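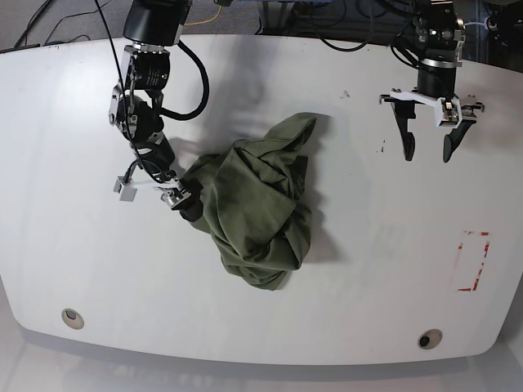
Folding T-shirts on a table vs. on the bed

Search the forum Search Advanced

carbone_kid
OK laundry people, settle something. I've always folded on the bed and my shirts come out lopsided, sleeves everywhere. My sister says I need a hard, smooth table. Does it really matter that much? I have 19 T-shirts in rotation, mostly soft cotton.

Bolus127
Table, every time! A bed sinks under your hands and the hem wanders off while you're doing the collar. I pull the shirt out of the heap by one edge, find the shoulders, give it a good shake and lay it face down. Five minutes for the whole basket.

durkero
Disagree. On a slick tabletop mine slide all over the place. A bedspread grips the cloth – that helps with the thin ones.

Bolus127
Then put a towel under it?

durkero
At which point I may as well be on the bed, lol.

Babak Kazemi
I think you're both skipping the real problem, and that's the heap. If a shirt sits bunched up overnight the creases are set and no table will save it. I smooth mine flat with my palms while they're still warm from the dryer, then fold in thirds. The dark green ones show every wrinkle (mine do, anyway).

carbone_kid
Guilty, my heap has been there since November. Trying the kitchen table tonight.

2 comments

Zalstead mom: I roll mine and skip all this.

jo2650: Rolling is fine for drawers, but my shelf needs flat stacks. Which way do you turn the sleeves in?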